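Thread: Can any of these things do actual chores yet?

skunditari
Asking because my brother-in-law swears we'll all have one by December. I clean a lobby and two hallways, mostly picking up what people drop. Would a machine save me anything right now?

mopbucket4
Vacuuming, yes. Picking stuff up, no. I had a floor bot at the Nenstead building and it was great until somebody left a bag out. It dragged the thing down the hall for 200 feet – I followed the trail.

vida_k
I don't agree with that. A floor bot has no hand, so of course it can't pick up a bag. The ones with grippers are a lot better than they were even two years ago.

mopbucket4
Better at blocks and cups, sure. Show me one with a clear plastic bag. It's see-through, it's shiny, it changes shape every time you touch it. I have trouble finding the edge of those and I have eyes!

cedia
I'm somewhere in the middle. Grabbing the bag is the easy half if the pads have some texture to them. Letting go of it over a can is where I'd expect trouble, those things stick to everything. And is it trash? If there's something in it I'd want to look before tossing it.

vida_k
OK, that last part is fair. I'd still take a machine that gets four out of five and leaves me the weird ones.

skunditari
The weird ones are my whole job lol. What would one even cost, and does it do brick floors? Ours is all brick and everything with small wheels rattles like crazy on it.

cedia
No clue on price. Brick shouldn't matter much to the hand part, only the wheels. Bag pickup on a brick floor, for mopbucket4:
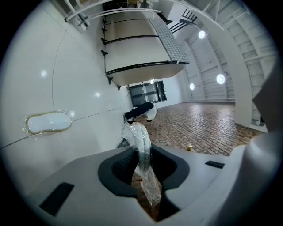

Clear plastic bag in the jaws, brick floor behind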